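Open Afternoon at Nasution: Teaching Two Arms by Remote Control

I drove out to Litley in September for the open afternoon at Nasution, a small robotics workshop behind the bus depot. Visitors were let in at 1:30. The teaching station is a table with walls on three sides and two arms fixed along the front. The person doing the teaching sits a few feet away and moves a pair of hand controls, and the arms follow.

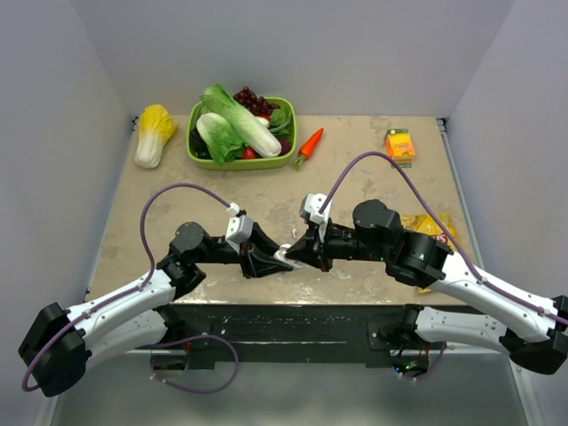

The two grippers at the teaching station.

Danang Ngau ran the session. Each attempt is saved as one recording, and the workshop wants 2,000 of the earbud case task before it trains anything. It had 728 when I visited. Passing an object across is the slow part — one hand has to hold still while the other closes.

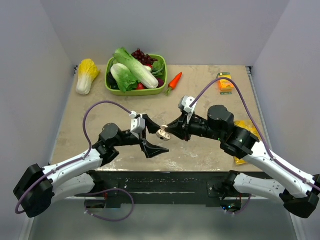

Hakim Yusof told our group that he spent his first month letting go too early, and that he now waits a full breath before opening the second gripper.

Cameras ride on the arms as well, and their pictures go into the recording. Danang says new operators watch the table when they should be watching the wrist view.
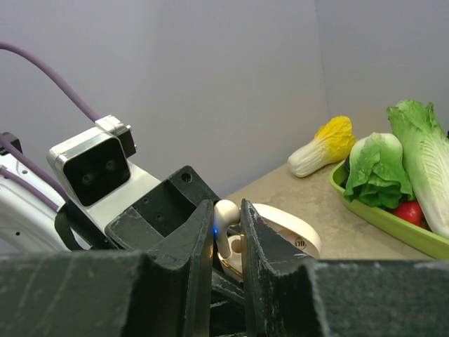
2 min read

I got ten minutes on the controls. They are lighter than I expected, and there is no feel of the object at all, so I squeezed too hard the whole time. Danang told me to go by the fingertips on the screen.

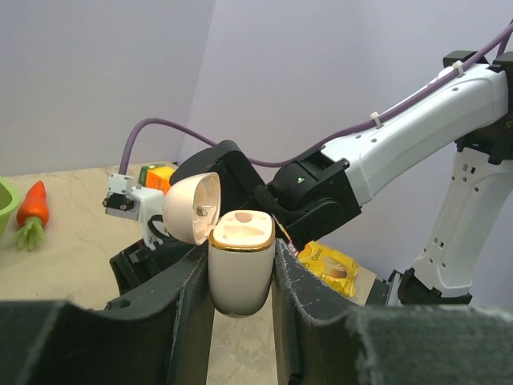 My recordings were deleted afterward, which seemed fair. The next open afternoon will have the same station, plus a second one that Ilham Yeoh is setting up for folding cloth. Parking is on the depot side.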